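Tonden Textile Reuse Program
Second progress report to the Hashmi Fund
August 2019

1. Status

The program remains on schedule against the plan approved in May, with one exception, the sorting line at Clorilier, covered in section 3. Spending is within budget in all categories except transport. No change to the end date is requested.

2. Collection

All collection points listed in the grant agreement are now open. The average weekly intake across the network is 418 kg, against a target of 300 kg. Most of the difference comes from household linen: towels, sheets, tablecloths and curtains. Clothing intake is close to the forecast.

The higher share of linen affects the rest of the process. Linen is heavier per item, takes longer to check for stains and thin spots, and has a lower resale price per kilogram. It is also easier to cut down into wiping cloths, for which demand from local workshops has been steady. We have adjusted the grading sheet to include a separate linen category with three grades: resale, cut-down and fiber recovery.

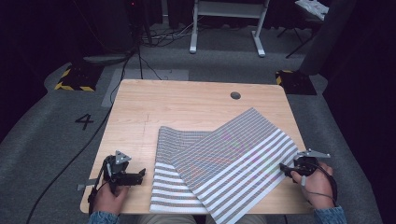
Moisture is still the main cause of rejected loads. Bags left outside the bins after closing time account for most of it. Larger bins were fitted at the two busiest points, and the reject rate there has dropped. We propose to fit the same model at the remaining points in the next period, using the unspent part of the signage budget.

3. Sorting line at Clorilier

The conveyor from Fumeck was delivered five weeks late and failed its first load test. The belt tracked to one side under full load and stopped twice. Fumeck replaced the rear roller at its own cost and the second test was passed. The line has run one shift per day since then. The rated output of 800 kg per shift has not yet been reached — the limit at present is the number of grading stations, and the conveyor itself has capacity to spare. Two more stations are on order.

4. Budget

Transport is overspent by $2,000. The cause is the extra runs needed to clear the collection points while the sorting line was down. We expect to recover part of this through combined routes, and ask that the balance be moved from the contingency line.

5. Next period

Install the additional grading stations and repeat the output test.
Fit larger bins at the remaining collection points.
Agree on a price for cut-down cloths with the workshops for the coming year.
Submit the revised transport plan together with the next claim.

The spending table and weekly intake records are attached as Annexes A and B.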